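Ticket 303: Follower gripper drifts open during connector hold, bench 2
Project: Plendomley
Opened by: Thaís Cavalcanti
Assigned to: Jailson Figueiredo
Opened: Jan 16, 2024
Priority: Normal
Status: Closed 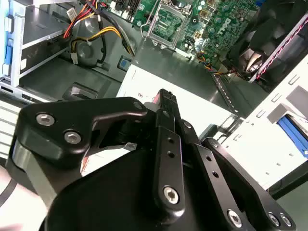
Summary
During remote-control demonstrations of the power connector task, the follower gripper loses grip force while the operator is holding the leader handle still. The connector tilts between the fingertips or slides down. It happens on long holds, mostly while the operator is lining up the wrist before moving in toward the board. Short pick and place moves are fine.

Steps to reproduce
1. Start a session in remote-control mode with the connector task profile.
2. Close on the connector body and lift clear of the case floor.
3. Hold the leader trigger at a constant position. Do not move the arm.
4. Watch commanded width against measured width in the log.

Expected: measured width stays flat, motor current stays flat.
Seen: commanded width creeps upward in small steps. Measured width follows it. Current falls until the part moves.

Hand-guided mode (operator holds the arm at the wrist and closes the gripper with the foot pedal) does not show the fault with the same connector.

Environment
Leader: Ravell handle, left-hand unit
Follower: bench 2 arm, two-finger task profile
Recorder: Serra build 202
Workpiece: Dell desktop, side off, lying flat

Comment – Jailson Figueiredo
Commanded width is moving, so this is upstream of the gripper controller. Please attach the raw trigger channel for one bad hold and one good hold. The recorder leaves it out by default. Turn on "log leader raw" in the session file, and restart the session after saving or the setting is ignored.

Also confirm whether the trigger was zeroed before the session or carried over from the last one.

Comment – Thaís Cavalcanti
Both logs attached. Trigger was zeroed at session start. In the bad hold the raw trigger value falls slowly from the moment of closing until I let go. I was not relaxing my finger on purpose, but I can't rule it out. The good hold is a short one and the slope is too small to tell.

I repeated it with a cable tie around the trigger to take my hand out of it. The raw value still falls. Less than before, but it falls.

Comment – Jailson Figueiredo
Thanks, the cable tie run is the useful one. It means there are two things mixed together:

a) The operator's finger relaxes on long holds. Normal, and the profile should tolerate it.
b) The trigger sensor itself drifts under constant load.

For (b), swap the left-hand leader for the right-hand one and repeat the cable tie run. Leave the follower as it is. Do not re-zero in the middle of the run.

Comment – Ute Ostermann
I did the swap while Thaís was on the other bench. Right-hand unit, same cable tie, same session file. Raw value is flat to within noise for the whole run. I put the left-hand unit back and the drift returned.

Opened the left-hand handle. The magnet for the trigger sensor is loose in its seat. It can be turned with a fingernail. The right-hand one cannot.

Comment – Jailson Figueiredo
That covers (b). Re-seat the magnet with the retaining compound listed on the handle service sheet, leave it overnight, then run the trigger calibration from scratch. The old calibration file must be deleted first. If it is present, the tool offers to "update" it and keeps the old offset.

For (a), I suggest turning on the grip latch in the connector profile. Behavior with the latch on:
– Once current passes the contact threshold, commanded width is held at the contact value.
– Small trigger movement in the opening direction is ignored.
– A release past the latch margin opens the gripper as usual.

The latch is off in this profile because it was copied from the cable routing profile, where the operator needs to let a wire slip on purpose.

Comment – Johanna Ruchti
Question before this goes in. If the latch holds the width, what is written to the demonstration as the action? Training reads the commanded width. If the recorder stores the trigger position and the follower does something else, the two will disagree through every hold, and the policy will learn the trigger curve with the sag in it.

Comment – Jailson Figueiredo
Good catch. In build 202 the action channel is taken before the latch. It would store the sagging value. I will move the tap so that the action is the value sent to the follower, after the latch. Raw trigger stays available as a separate channel when it is turned on.

Comment – Johanna Ruchti
Fine with that. Please bump the schema version so the loader can tell old and new files apart. Demonstrations already recorded with the left-hand unit should be marked, not deleted. The approach segments are usable – only the holds are suspect.

Comment – Ute Ostermann
Magnet re-seated, calibration file deleted, full calibration done. Cable tie run is now flat on the left-hand unit. Service sheet updated with a check for magnet play.

Comment – Thaís Cavalcanti
Tested with the patched recorder, latch on, left-hand unit. Commanded width is constant through the hold and matches the action channel in the file. Connector kept its angle between the fingertips.

One side effect. Letting go after seating the plug needs a more definite release than before. The first few times I pulled back too early and tugged on the plug. Lowering the latch margin by one step in the profile fixed it for me.

Comment – Jailson Figueiredo
Lower margin accepted as the default for this profile. Cable routing profile unchanged, latch stays off there.

Resolution
Cause 1: loose sensor magnet in left-hand leader handle. Repaired and recalibrated.
Cause 2: grip latch disabled in connector profile. Enabled, with reduced margin.
Related change: action channel now recorded after the latch, schema version raised.
Follow-up: mark affected demonstrations (Johanna Ruchti). Check magnet play on the spare handles (Ute Ostermann).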